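Laltex table oil, after one long winter of spaghetti and homework
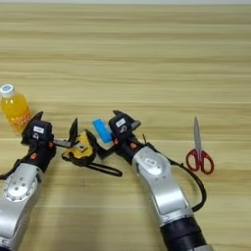 Pale wood, grain running lengthwise.

I'll start with a confession: I bought the Laltex oil because the can was pretty. I'd been using Holetti for years and was perfectly happy with it, but our hardware store stopped carrying it in March and there was this nice green can sitting in its spot, so home it came!

First, the smell. Holetti always stank up the kitchen for two days (my kids called it fish paint). Laltex smells a bit like orange peel and it's gone by bedtime. Big point in its favor.

Putting it on is easy too. I sanded the dining table with 100 grit, wiped it down, rubbed the oil in with an old T-shirt and took off the extra after 20 minutes or so. The can says it covers up to 70 square feet, and I did the table plus two stools and still have plenty left. It didn't turn the wood yellow, which was my big worry, because I love pale wood and my last table ended up the color of a pancake.

Now the grumbles. Red wine is a problem. Water beads up fine, tomato sauce wipes off if you're quick, but a wine ring left overnight needed sanding and a fresh coat. The lid is awful as well, I bent it the first time and now the can lives in a freezer bag. And it's a slow dryer, so plan on eating dinner on the couch for a night or two.

Would I buy it again? Yep, for a table. For a kitchen counter I'd go with something tougher, and my sister swears by the Zellari hard wax, so that's next on my list for the desk upstairs.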